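4.2 Tidying as a benchmark chore

Putting loose items into a bucket is a job most households do without thought. We chose it as the first task in the Grorkero suite for that reason. Each trial takes place in a simulated living room with a plank floor and a fireplace, and the robot works with two arms (Figure 3). One gripper can steady the bucket by its rim while the other brings an item to it. 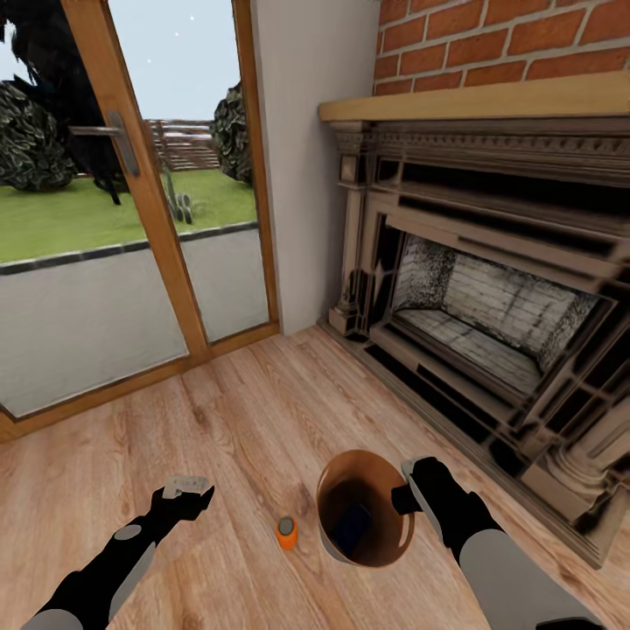 Item placement was varied across 36 starting layouts, following the protocol of Janevski and Ahonen. A trial was scored as complete only when every item had been released inside the bucket and the bucket was still upright. Partial credit was not given – a half-tidied floor is still untidy.

Close-range views were rendered separately and supplied to the Pasero policy along with the wider view. In these views the gripper finger and the wood grain of the nearby surface are seen in much greater detail.
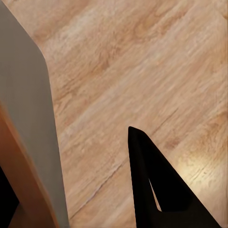

Figure 3. Wide view and close-range view, simulated living room.

4.3 Limits of the task

The policy was allowed 8 attempts per layout. We make no claim that success here carries over to a real home.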